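Wuvorik cell, bench notes
9 April 2020

Came in to find the Wuvorik arm sulking again, same as before: homes fine, goes to the first pick pose, then creeps the last bit as if it were feeling for a light switch. I had half expected it after moving the table forward, so I gave the morning over to doing the setup properly (which I should have done in October when we bolted the new posts in, but there we are).

Wrist first. Took the cover off and the cable to the gripper had worked its way out of the second clip and was rubbing on the edge of the housing. No bare copper, only a shiny patch on the sleeve. Wrapped it, put it back with a bit more slack and added a second tie. Ran the wrist end to end 100 times at low speed with the cover off and it stayed put. Cover back on, four screws, the short one goes nearest the connector - please don't force the long one in there, it bottoms out and cracks the boss!

Then the finger pads. Old ones were glazed, so I swapped them for the softer Zulliteo pads. The counter said 2,980 grips on the old set, a good bit more than I'd have guessed they'd last. Zeroed the counter. After a pad change you have to teach the closed position again, otherwise the force reading is rubbish, and I forgot, and spent twenty minutes cursing the force reading.
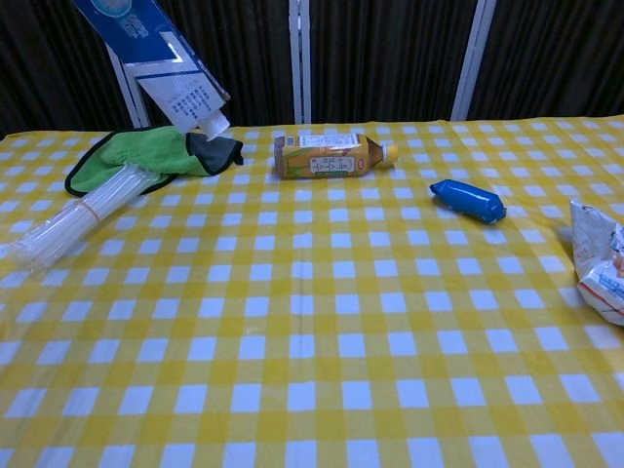
Table height next. With the checked cloth on, the top reads a touch higher than the bare board, so the Drulinari file was stopping short on anything flat. I measured at the four corners and the middle with the cloth pulled tight, took the highest and saved that as the new floor. Clear straws are still the worst thing we own for the depth reading, and glossy wrappers aren't far behind. I've turned the left lamp down to 180 on the dial and that calmed the glare a lot. Leave it there, please, unless you're prepared to redo the exposure as well.

Creep turned out to be a leftover speed limit in the approach step. Some kind soul (me, I think) put it in while chasing the cable fault and never took it out. Gone now. Error 261 came up once after the restart and cleared with a power cycle, so keep an eye out for it.

Still to do: grease on the base joint, a proper label for the stop button lead, and ask Wike whether they'll send the pads in a bigger pack. Spare clips are in the top drawer, left side, under the hex keys.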